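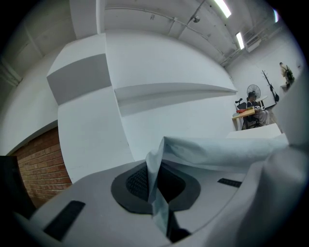 Cada cuánto cambiar la cuerda de trepa y el prusik? funda con pelusa

Publicado por Nhi Hứa - 2 de agosto de 2024

Hola a todos, a ver si me ayudáis rápido que el lunes de poda se me echa encima. Tengo una cuerda semiestática Grokton, 30 metros, comprada en abril del año pasado. La uso para olivos grandes y algún pino, fines de semana sueltos. La funda está con pelusa en un tramo de metro y medio, justo donde suelo pasarla por la horquilla sin salvarramas (ya sé, ya sé). El alma al tacto la noto igual en todas partes, sin bultos ni huecos.

El prusik es otra historia - está brillante y tieso por un lado. Bajé deprisa un par de veces.

Dudas: corto el tramo malo y sigo con el resto? el prusik lo tiro ya? y se puede lavar la cuerda, que tiene resina por todos lados? El fabricante pone "según uso" y con eso me quedo como estaba.

3 respuestas

Sang Đoàn
El prusik a la basura hoy. Brillante y tieso es que se ha glaseado, la fibra se ha fundido por fuera. No se lava ni se arregla, y un cordino nuevo es lo más barato de todo el equipo. Córtalo en trozos antes de tirarlo para que no lo coja otro.

La cuerda: pelusa pareja en la funda es desgaste normal. Lo que manda es si se ve el alma, si hay hilos de la funda cortados del todo, zonas duras o aplastadas, o si al doblarla en U se te cierra de golpe en un punto. Pásala entera entre los dedos, sin guantes, despacio, y luego otra vez desde la otra punta. Si sale algo de eso y está cerca de un extremo, cortas por lo sano y remates con calor. Si está en el medio, te quedan dos cuerdas cortas que para trepar no sirven, yo las uso para atar ramas al remolque y ya.

Lavar sí: agua a 30 grados como mucho, jabón neutro, metida en una funda de malla, nada de lejía ni suavizante. Secar a la sombra, tendida floja, no al sol ni encima del radiador. La resina no sale toda, la que quede se queda.

Y apunta la fecha de compra y cada revisión en una libreta. Yo tengo la mía de Bañez con 16 revisiones anotadas, la miro cada vez que dudo.

Thu Vi
yo la cambio cuando me da mala espina jaja. la mia tiene un monton de años y ahi sigue

Fergal Ó Súilleabháin
Lo de Thu Vi no lo hagais por favor.

De acuerdo con Sang casi en todo. Añado: productos quimicos. Si ha tocado gasolina o aciete de cadena en cantidad, o batería, fuera, aunque se vea perfecta. Y si ha parado una caída seria, igual. Ponte un salvarramas de anillas, la pelusa viene de ahí. Si trabajas para terceros la revisión la tiene que hacer persona competente y por escrito, pregunta en tu zona qué periodicidad piden.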